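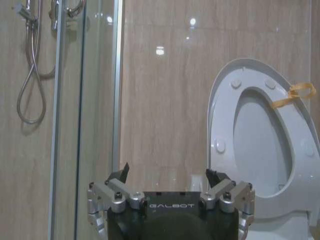 The small bathroom at Clernelier, with the glass shower enclosure beside the toilet and wood-grain tiles on the wall.

"Everybody asks about kitchens," says the designer behind the bathrooms at Clernelier, laughing into her tea. "I've waited years for somebody to come and ask me about a loo!"

She has earned the question. Her practice, Tasov, took on the Clernelier flats in September, and the bathrooms were the part she fought hardest for. There are two kinds in the building, a larger one with a bath and the small one with a shower, and it's the small one she wants to talk about.

We start with the tiles. They are beige with a grain pattern, and she chose them over the plain white the owners had in mind. "White would have been fine. Fine is a bit sad, though, isn't it? You go in there at six in the morning, half asleep, and I wanted it to feel warm before you've even found the towel. People want real timber and I do understand, I love timber, but you're standing next to a shower. With a tile you wipe it and go and have your breakfast."

The glass was an easier argument. A curtain would have made the room feel half its size, she says, and the light would have stopped dead at it. She carries a squeegee to every handover and leaves it behind as a present. "Two minutes after each shower. I'm quite strict about it. My own family are terrified of me."

Then there is the toilet, which she talks about the way other people talk about a first car. She came across electronic ones on a working trip years ago, staying in a guesthouse called the Thongdee, and came home wanting one in every job. "I pressed everything. Of course I did! I was in there so long they knocked to see if I was all right."

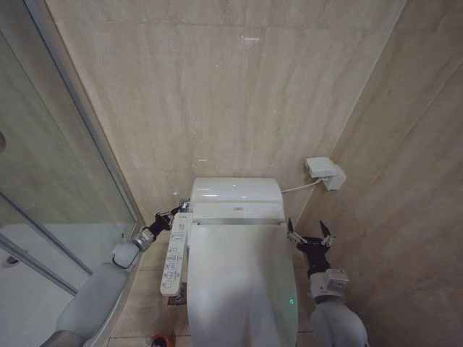 What won her over in the end was having the buttons on a panel at the side. She has tried remote controls on other projects and found they wandered off, once into a laundry pile and once, memorably, into a toddler's toy box. "On the side, it's always where you left it. Your hand learns it. The first week you're peering down at all those tiny pictures, and by the second week you've got your two favourites and you never look again."

She admits the little symbols put some people off. For her last set of flats, at Jornon, she typed up a sheet in large print and tucked it in the cupboard with the spare rolls, and she means to do the same again. Guests read it too, she says, and come out looking pleased with themselves.

Cleaning is the other thing she gets asked. Soft cloth, mild soap, nothing gritty, and do the join between the lid and the back while you're there, as dust loves a seam. Seat up, wipe underneath, seat down. "It's a lovely smooth shape. I find it quite satisfying, but then I'm the person who waited years for this interview."

Before I go she wants to know what I have at home. An ordinary one, I tell her, with a wobbly seat. She is already looking for a pencil.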